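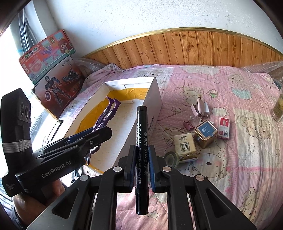 Household Chores and the Machine: Where Matters Stand

5 September 2021

Readers have asked whether a machine can yet be trusted to tidy a bedroom. My answer remains that it can do parts of the job, slowly, and that the parts it cannot do are the ones that take up a person's evening.

Picking up a single marker pen is a fair task for two padded fingers. The pen is stiff, straight and easy to grip. A packet of tissues is harder, as it gives way under pressure, and a folded paper ornament may be spoiled by a grip that would suit a stapler. Clear glass and clear packing tape present a separate difficulty, in that many vision systems still read them poorly. When such things lie together on a printed quilt, the machine must first decide where one object ends and the cartoon bear behind it begins.

Tsehay Workneh, with whom I corresponded on this subject, keeps a log of sorting trials at Hovcombe. It now holds 529 attempts with mixed small goods. She reports that grasping fails less often than placing. Items are lifted correctly and then set down on their side, or on top of one another - a result that no household would accept as tidy.

Shop floors are further along. The packing line at Molano handles around 3,000 cartons in a shift, but every carton is the same size and arrives facing the same way. A bed offers no such courtesy.

I expect useful help with narrow duties first, such as returning pens to a box. Folding the quilt will take longer. I intend to return to the subject in December, when Ms. Workneh's second set of trials is due.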